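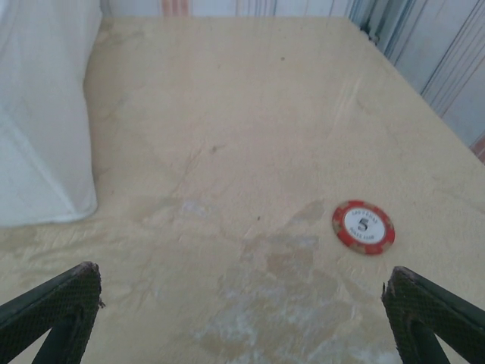
Figure 1. Five-unit chip, red with off-white edge inserts, lying flat on a beige table surface.

Chisholm Center for Continuing Studies
Table Games Operations, Unit 2: Reading and Handling Chips
Instructor: Amancay Orellana

Purpose of this unit
Students will learn to identify a chip by color, edge pattern and center label, and to place it so that both the player and the supervisor can read it.

Terms
Denomination: the value assigned to a chip, commonly printed as a numeral on the center label.
Edge inserts: the contrasting blocks set at even intervals in the outer ring. When chips are stacked, the inserts are what the dealer sees, as the labels are covered.
Barrel: a stack of 20 chips of one denomination.

Notes
Red is widely used for the five-unit chip in American card rooms, but color alone is not proof of value. The numeral must be checked whenever a chip is unfamiliar. In Figure 1 the black 5 sits at the center of a white label with a thin red border.

A single chip is laid flat and released before the hand is withdrawn. Chips of mixed value are stacked with the highest denomination at the bottom. A barrel of red is worth 100; a short stack of 17 is worth 85.

Pale table coverings show creases and smudges readily. Students are to brush the practice surface before each session.

Preparation
Read the Pisden handout on color changes. Complete the payout sheet, including the final problem, in which a total of 1,387 is broken down using the fewest chips. Completed sheets are due 12th November.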